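Wrist camera detector splits one object into two and fires on the countertop pattern
Posted in Perception and Planning, June 2026
Tags: simulation, segmentation, wrist camera, grasp planning

Ernő Simon wrote:

Hello everyone. I am working on a tabletop picking task in simulation and I am stuck with the perception part since quite a long time. I hope that somebody has met the same thing.

The set-up is simple. The arm has a two-finger gripper and a camera on the wrist which looks down past the fingers. In the kitchen where I test, the worktop has a brown marble texture with white veins. I want to pick a small lavender-grey thing with an open window through it, like a little gate. My pipeline takes the colour image, runs a segmentation model, takes the mask with the best score, projects it with the depth image and gives the points to the grasp planner. The model I trained myself on 863 rendered images, with plain tables only (white, grey, light wood).

On the plain tables it works well. On the marble I have three troubles:

1. The white veins give small false masks. They come and go from one image to the next.

2. The mask of the object is often broken in two pieces, the upper gate part and the lower part. The planner then takes only the bigger piece and the grasp centre moves.

3. In the middle of the window the planner sometimes puts the grasp point on the marble, because the mask is filled there.
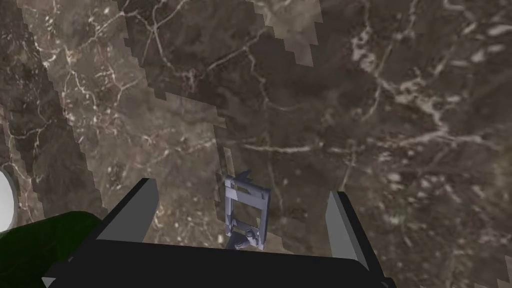 I have tried to raise the score threshold. From 0.5 to 0.7 the false masks become fewer, but the lower part of the object also disappears, so I only exchanged one trouble for another. I also tried a median blur before the model, and this made the thin posts of the gate worse.

One more thing which maybe is important. The brown areas of the texture have stepped borders between lighter and darker brown, like stairs. I do not know if this is my texture resolution or a shadow setting of the renderer. The model likes these borders also, it makes long thin masks on them.

Should I retrain with marble images, or is there something cleverer to do after the model? I can render more data but my computer is slow, and one batch takes the whole night. I would be thankful for any advice, also if it is only a direction.

Krisztina Szénási replied:

Hello Ernő, I had nearly the same problem in the Londel project, with a granite top in place of marble. I will write what helped us, in the order in which I would try it.

First, use the depth before you use the colour. Your worktop is a plane. Fit the plane with RANSAC on the depth image, then remove every point which is closer to the plane than a small height. In simulation the depth is clean, so you can take a small value, we used 5 mm. A vein has no height, it is only paint, so all masks on the veins lose their points and you can drop them. The same goes for your stairs borders. This costs almost no computing time and you do not need to retrain anything.

Please be careful with the gripper. The fingers and the black body are also above the plane and they cover a good part of the lower image. If you do not mask them out they will become your largest cluster. As the camera is fixed on the wrist, the body is always in the same pixels and a fixed mask is enough. The fingers move, so for them render a mask from the joint positions, or simply make the fixed mask wider to cover the full opening.

Second, do not take only the best mask. After the plane removal, cluster the points that remain and join all masks which fall in one cluster. Your gate and your lower part touch each other, so they should become one object again. We used Euclidean clustering with 7 mm distance. If other things stand very near to the object this will glue them together, so look at what else is in the view. 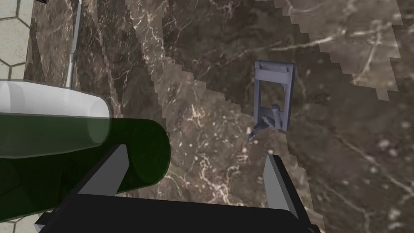 Wrist view with the bottle on the left and the small object on the right.

In a view like this one the gap between the bottle and the object is wide and the clustering has an easy job. The bottle can give you a different difficulty. The green part lets a little light through, and some simulated depth sensors treat such a material as glass and return the points behind it. Then you have a bottle in the colour image and a hole in the depth image, and the planner believes that the space is free. Check your depth there once by eye. If it is wrong, put the collision shape of the bottle into the planning scene from the simulator, at least until you have a better method.

Also notice that at the upper left the worktop ends and you have the hexagonal floor tiles. The floor is a second plane, lower than the first. RANSAC takes the plane with the most points, which in most of your views will be the marble, but if the arm goes near the side of the worktop it can jump to the floor, and then the whole worktop becomes an "object". Limit the plane height to what you know about your furniture.

Third, for the window: after the clustering do not fill the mask. Many libraries fill the holes in the contour function by default. Look for this option before you look at your model. Then refuse any grasp where the line between the two finger contacts does not cross real points.

Only after all this I would retrain. When you do, mix the textures at random and do not add only marble, or you will have the same question again with the next kitchen.

Hiyori Nakajima replied:

Just increase the training set. More data always solves it. I used ten times more pictures and never saw false masks again.

Ernő Simon wrote:

Thank you both. Krisztina, the plane removal took me one evening and the vein masks are gone. The hole filling was indeed on by default in my contour call, I am a little ashamed. The two pieces are now joined in most views, but when the camera is very low the lower part still drops out, I think because my height limit is too big for it. I will try a smaller value.

I checked the depth on the bottle as you said. The white part is good, the green part has up to 10 mm of error towards the far end. For now I take its shape from the simulator.

Hiyori, I will also render more data, but on my machine it will be July before it is ready.

Krisztina Szénási replied:

For the low camera, keep the small height limit but measure it along the plane normal and not along the camera axis. I made this mistake too. If it still drops out, please post the point cloud and your plane parameters, it is hard to guess from the colour image alone.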